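How to Pump Up a Ball and Keep It at the Right Pressure

A ball that is too soft is heavy to kick and wears out along the seams. One that is too hard hurts to head and can split. Most people check by pressing with a thumb, and most end up with a ball that is softer than it should be. With a hand pump and a gauge the job takes a few minutes.

These steps cover soccer balls, but the same method works for volleyballs and basketballs if you change the pressure.

What you need

A hand pump
A ball needle, plus a spare
A low-pressure gauge that reads up to 15 psi
Silicone or glycerin oil for the valve
A damp cloth

Do not use a car tire gauge. It is made for much higher pressures and will not read well at the bottom of its scale. I use a small dial gauge from Akera that screws on between the pump and the needle. The gauge built into the Mitum pump is fine too, though the numbers are hard to read in poor light.

Step 1. Find the right pressure

Look near the valve. Most balls have a range printed there in psi or bar. If yours has worn off, check the maker's website. Full-size match balls usually go between 8.5 and 15.6 psi, and you rarely want to be at the top of that. Small balls and indoor balls often take less. A low-bounce futsal ball is meant to feel dead, so don't pump it up until it bounces like an outdoor one.

Step 2. Clean the valve

Wipe around the hole with the damp cloth. Grit that gets pushed in with the needle can keep the valve from closing, and then you have a slow leak that is very hard to find. If the ball has been on sand or artificial turf, wipe it twice.
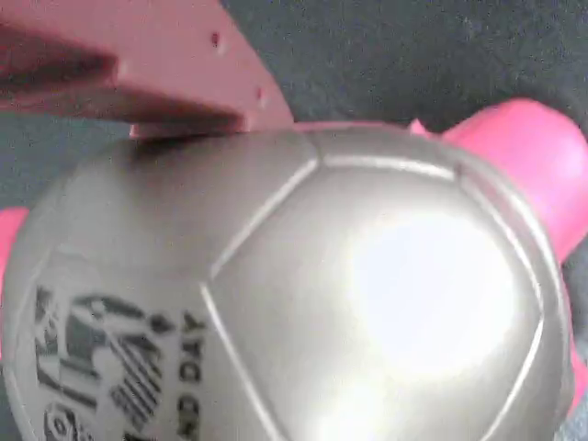
Step 3. Oil the valve and the needle

Put 2 drops of oil on the valve opening and wipe a little more along the needle. Glycerin is cheap and sold at drugstores. Don't use cooking oil, which goes sticky, or any petroleum product, which attacks rubber. Some people lick the needle. It works for getting it in, but it does nothing for the valve afterward.

Step 4. Put the needle in straight

Attach the needle to the pump first and hand-tighten it. Hold the ball still between your knees with the valve facing up. Push the needle in slowly and keep it upright. If it stops, pull it out, turn it slightly and try again. Forcing it at an angle can poke a hole in the bladder or knock the valve inside the ball, and neither is worth repairing on an inexpensive ball.

Step 5. Pump slowly

Use long, even strokes and keep the needle from rocking. Stop every few strokes and check the gauge. If the ball was completely flat, bring it halfway up and leave it for 15 minutes before you finish. The panels need time to settle back into shape.

An electric pump is quicker, but set it low and stay with it. The Platinix compressor at our club will take a small ball past its limit while you are looking for your water bottle.

Step 6. Take the needle out and check for leaks

Pull the needle straight out. Put a drop of water over the valve and watch it. Bubbles mean the valve isn't sealing. Put the needle in and out once more with fresh oil, then test again. If it still bubbles, the valve may need replacing, which some sports stores will do.

Storing your gear

Keep balls indoors, out of the sun and away from heaters. Let out a little air if you won't play for a month or more. In August, a ball left in a parked car can gain enough pressure to stretch the panels, so bring it inside. Check the gauge again before a game if the ball has moved between a warm house and a cold field.

Needles are the part that goes missing. Put them in a small container with a lid, along with the oil, and keep it in the same place as the pump. Throw out any needle that is bent, even slightly.
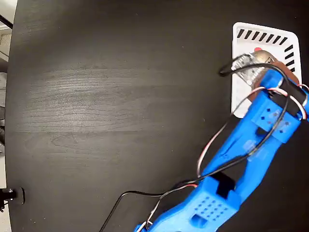
Shuzhen Jiang wrote in to say that balls with a butyl bladder need topping up far less often than the latex kind, and that she checks her latex match balls before every game. She is right, and it's worth reading the label before you buy. If you only play now and then, get butyl.

Last updated Feb 22, 2025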